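Trandden Term Project: Packing Small Things
Progress report, second part

So after the disaster that was my first plan (sorting an entire wardrobe, what was I thinking) I cut the project right down to jewellery and one box. My question is now a lot simpler: if you keep your everyday bits and pieces together in a single open box, what order should they go in so that nothing ends up in a knot? It sounds tiny, I know, but I've spent most of November on it and I'm still finding new ways to annoy myself.

The report has to come in at 2,000 words with the appendix, so I'm keeping this part short and putting the tables at the back.

What I used

I tried two boxes to begin with. The first was a little divided tray from Fetska, which was lovely but the sections were too narrow for a watch with a thick strap. The second is the green one with the white inside, just a plain box with a lid you lift right off, and that's the one I stuck with. The white inside is brilliant for this because a thin chain shows up against it straight away! I covered the table with the purple flowery cloth, mostly so that beads wouldn't go rolling off onto the floor. 

The jewellery is the sort of thing most people have lying about: a white watch, a thin silver chain, a silver bangle, a bracelet of small beads in reds and pinks and browns, and a wooden one with bigger brown beads.

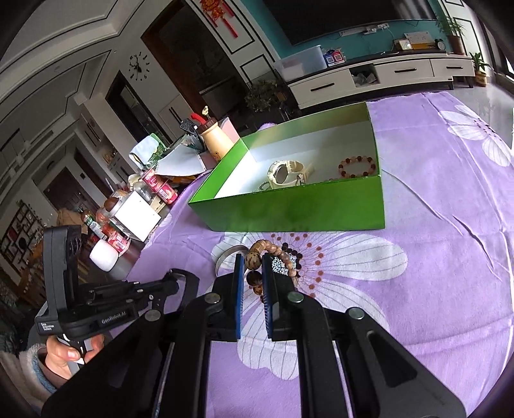 Palesa Adams thought I'd got the whole thing back to front, and that the chain ought to go in last of all, on top, where nothing could drag across it. She keeps hers fastened and laid over everything else and reckons she hasn't had a tangle in years.

I did try it her way, and she has a point. With the chain on top it came out clean nearly every time. The trouble is that I wear the watch every day and the chain hardly ever, so I was lifting the chain out each morning just to get at the watch, and then dropping it back in any old how. By the end of the week it was worse than when I started. I think her order suits someone who wears the chain a lot (which she does).

What I found

Loose chains catch on beads, and small beads are worse than big ones. The wooden bracelet hardly ever caught on anything. Laying the beaded bracelets flat in a loop helped far more than I expected, and it takes no time at all. The bangle is no bother wherever you put it, though it does rattle.

I logged 447 goes at taking something out and putting it back, which is far too many, and my handwriting gets steadily worse through the notebook. Please be kind when you reach the appendix.

Still to do

I want to try a scrap of cloth under the chain, and I'd like to borrow the deeper Eichhorn box to see if height makes any difference. Then it's typing up the tables and redoing my graph, which has the labels the wrong way round.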